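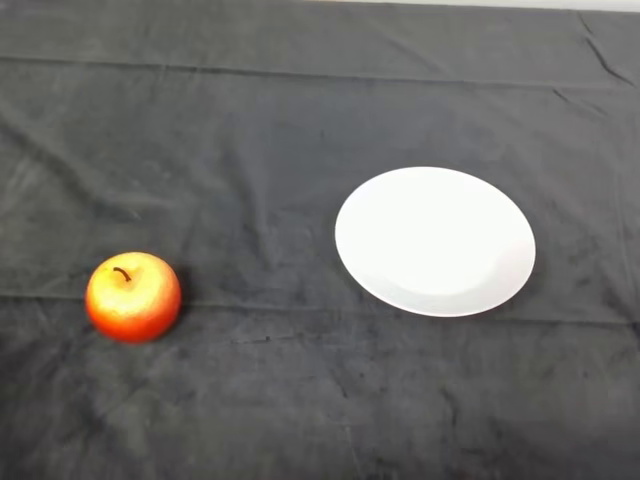 Figure 1. Apple and white plate on a dark gray cloth.

Night Flying at Zeltside: What a Training Field's Logbooks Can Tell Us
Final report, Local History Project, Perthorpe College

Introduction

When I first put my name down for this project I thought I was going to write about airplanes. I grew up four miles from the old field at Zeltside, and like most kids in Perthorpe I had ridden my bike along the cracked end of the runway and made the engine noises myself. What I ended up writing about is mostly weather, paperwork, lamp oil and tired people, and I have grown very fond of all of it.

Zeltside was a military training field. It was never famous, no squadron with a well-known badge was stationed there, and the books on the shelf in our library give it a line or two at best. Young pilots came to it after they had already learned to fly in daylight, and they stayed long enough to learn to do it in the dark. Then they went somewhere else, and another group came in on the bus from the railroad station.

My question was a simple one, or I thought so when I wrote the proposal: how was the night flying course at Zeltside run, and how did it change over the time the field was open? My adviser, Dr. Rahman, wrote "How will you know?" in the margin next to it, and I spent a good part of the fall finding out what she meant.

Sources

The heart of the project is the duty officer's log, which is kept in the local history room at the Perthorpe library in a gray box with a broken lid. There are two bound volumes and a folder of loose sheets. Together they come to 188 pages, nearly all in pencil, and some of the handwriting is lovely and some of it is just terrible. One officer, who signs only with a looping letter that might be a G or a Q, made me want to give up the whole thing in October.

I also used the field plan held by the county, which gives the size of the site as 690 acres and shows where the hangars, the fuel store and the watch office stood. I walked the ground three times with a copy of that plan folded in my coat. The third visit was after dark, with my uncle and two good flashlights (and permission from the farm that has the land now, in case anyone is wondering).

My last source, and the one I enjoyed the most, was a long conversation with Howard Tindall, who served at Zeltside as a ground mechanic in its later period. We talked at his kitchen table from two o'clock until it was getting dark outside, and he let me record it. I have typed up the whole conversation and put it in the appendix. He asked me to leave out one story about a truck, and I have.

The course and the airplane

Each course had 16 trainees. That number holds steady all the way through the log, except for one winter when illness went through the huts and a smaller group was flown. The trainer was the Pultard, a two-seat airplane with a single engine, which everyone who mentions it seems to have liked and complained about in the same breath. The instructor sat behind. Mr. Tindall told me the heater in the Pultard "warmed the left boot and that was your lot," and I have found several notes in the log that agree with him about the cold, if not about the boot.

A trainee's first night flight was always made with an instructor, and it was kept short: takeoff, one trip around the field, landing, and do it again. The log gives times for each one, so you can follow a single nervous trainee up and down for an hour. After that came flights out to a light beacon and back, first with the instructor and then alone. The last exercise was a three-legged trip over country with very few lights in it, and people did get lost. The duty officers wrote this down in a wonderfully flat way. "Trainee overdue. Trainee telephoned from farm. Trainee and aircraft well." I must have read that one a dozen times.

Lighting the field

This is the section I had not planned on writing, and it grew into the longest chapter of my notes. In the first volume, the landing strip at Zeltside was marked at night with oil lamps set out by hand. A crew went out on a cart before flying started and laid them along the grass, and if the wind changed during the night, the whole line had to be picked up and set out again in the new direction. I had read past these entries for weeks. They just say "path moved" and a time. Then one evening I tried pacing it out on the field plan, and I understood that "path moved" meant several people walking a long way in wet grass carrying fuel and fire while an airplane went around and around above them, waiting.

By the second volume there is a paved runway with electric lamps along it, and the entries change at once. "Path moved" disappears. In its place come notes about fuses, cable and the generator, which failed often enough to have its own nickname in the log (I am leaving it out, as this report will be read by my grandmother). The oil lamps were kept in a shed as a backup, and Mr. Tindall remembers filling them. He says the older hands were quicker with lamps than the electricians ever were with the cable, though he did admit that he was one of the older hands by then.

Weather

The loose sheets are nearly all weather notes, and I was slow to see how useful they were. Flying was called off far more often than I expected. December was the worst month in every winter that the sheets cover, mostly on account of the river fog, which comes up the valley in the early evening and sits on the low end of the field. I have seen it myself on the drive home from campus.

What interested me is that the rule for calling off a night's flying became more careful over time. Early on, the duty officer just seems to have gone outside and looked. Later there is a printed form with a box for cloud height and another for visibility, and a second signature at the bottom. I wanted very badly to link this change to some particular accident, and I spent two weeks trying. I could not do it. The form appears between one course and the next with no comment at all, and it may well have been sent out to every training field at the same time. Dr. Rahman suggested that I say exactly that, so I am.

Counting the flights

For the table in the appendix I went through both volumes and copied out every night flight with a takeoff time and a landing time that I could read. The total came to 1717. It leaves out flights where one of the two times was missing or smudged, so the true number must be higher. I did the copying by hand first and then typed it, and I would tell anyone starting a similar project to type it from the beginning. I lost a whole weekend to one page that I had entered twice.

The table does show one clear thing. Flights in the second volume are longer than flights in the first, and there are fewer of the short trips around the field. My reading is that the electric lighting made it possible to get through the landing practice faster and spend more hours on the cross-country work. Mr. Tindall thinks the reason was that the trainees were arriving better prepared. We may both be partly right, and he was very gracious about it, and sent me home with a jar of pickled onions.

What I could not find out

There are gaps, and I would like to be plain about them. I never found a list of the instructors. The log uses last names only, and often not even those. I also know very little about the women who worked in the watch office, although from the handwriting and one set of initials I am fairly sure that some of the neatest pages were kept by them. A gap of several weeks falls between the two volumes, and I don't know if a third book has been lost or if the field was closed while the runway was being paved.

If I had another semester I would start with that gap. The paving firm must have kept some records, and there was a newspaper in Perthorpe at the time. The library has it on film, but the reader was out for repair all through my project and came back the week I was writing this up.

Thanks

My thanks go to Dr. Rahman for her patience and her margins, to the staff of the local history room, who let me stay past closing more than once, to my uncle for the flashlights, and most of all to Howard Tindall. A copy of this report and the full flight table will be left in the gray box, which now has a new lid.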